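How to Do a Weekly Review That You Will Still Be Doing in December

I have started a weekly review more times than I would like to admit. The first few went beautifully, with a fresh notebook and a cup of tea, and by the third or fourth week I had quietly let the whole thing drop. What finally stuck was a much smaller version, taught to me by my old manager Krystyna Rutkowska, who did hers in 40 minutes and then closed the notebook whether she was finished or not. I have kept it going for years now (with a few missed weeks, I will confess), and this page sets out the way I do it, step by step, so you can borrow whatever suits you.

What you need

A notebook or a plain text file. Your calendar. Whatever you use for your to-do list. A kitchen timer, or the one on your phone if you can trust yourself to set it and put the phone down again!

Step 1: Pick a time and defend it a little

Choose a slot when you are usually awake and usually left alone. Mine is mid-morning, after the first round of email and before anybody wants lunch. Put it in your calendar as a repeating appointment and give it a dull name, so that a colleague who can see your calendar won't think it is something fun that can be moved.

If you do have to move it, move it to a later hour on the same day. A review pushed to tomorrow tends to wander off into next week, at least in my house.

Step 2: Empty everything onto one page

Set the timer for the full 40 minutes and start by writing down every loose end you can find. Go through your pockets, your bag, the sticky notes on the monitor, the messages you marked as unread on purpose. Write quickly and don't sort anything yet. "Call dentist" can sit right beside "rethink the whole spring schedule" and no harm is done.

Most people find this part a bit uncomfortable the first time, and I certainly did. My first page ran over onto the back and then onto an envelope. It gets shorter after a couple of weeks, once the old things have been cleared through. 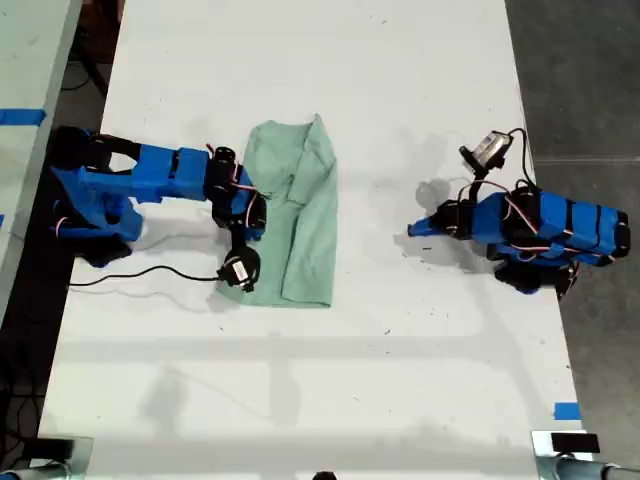

What if my list is so long that I run out of time before I've sorted it?
Stop when the timer goes, draw a line under the last item you dealt with, and start from that line next week. Anything truly urgent can be copied onto tomorrow's list before you close the notebook.

Step 3: Look back at the calendar

Go back over the last seven days, one at a time. You are looking for promises you made in passing – the "I'll send you that" at the end of a meeting, the birthday you meant to mark with a card. Add those to your page. Then look ahead over the next two weeks and ask of each appointment whether there is something you need to prepare. A dentist visit needs nothing. A talk with your landlord probably needs the lease.

Step 4: Sort into four heaps

Now go down the page and put a letter beside each item. I use D for do, W for waiting on somebody else, L for later, and X for let it go. My friend Dorian Guillot uses colored pencils, and his pages are much prettier than mine, but the letters are faster and I always have a pen.

Be generous with the X. If an item has been copied forward three weeks running and you still haven't touched it, then either shrink it to something you could do before lunch or cross it out and forgive yourself.

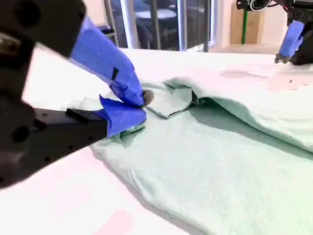 Step 5: Choose your two big things

Out of all the Ds, pick 2 that would make you glad at the end of the week. Write them at the top of a fresh page, large. Then find an actual hour in the calendar for each, and write it in as you would a meeting with another person. The small Ds can fill the gaps around them, and they will, believe me, without any help from you.

I used to pick five or six and feel like a failure every single week. Inès Lecomte, who shared my office in those days, looked over at my page once and asked which of them I would keep if I had the flu. I have used her question ever since.

Step 6: Send the short messages

Spend whatever time is left on your Ws. A line or two is plenty: "Just checking whether you had a chance to look at the draft." Send them all in one go and note the date beside each, so that next week you know how long you've been waiting and don't pester anybody.

When you miss a week

You will, and so do I. Please don't try to do a double review to make up for it. Begin at Step 2 with a clean page, look back over both weeks of the calendar instead of one, and leave everything else the same. After a long vacation I skip the looking back almost entirely and only check my Ws, and people are usually quick to remind me of the rest.

Page last updated 2 Jun 2021, with the part about missed weeks added after several kind readers asked for it.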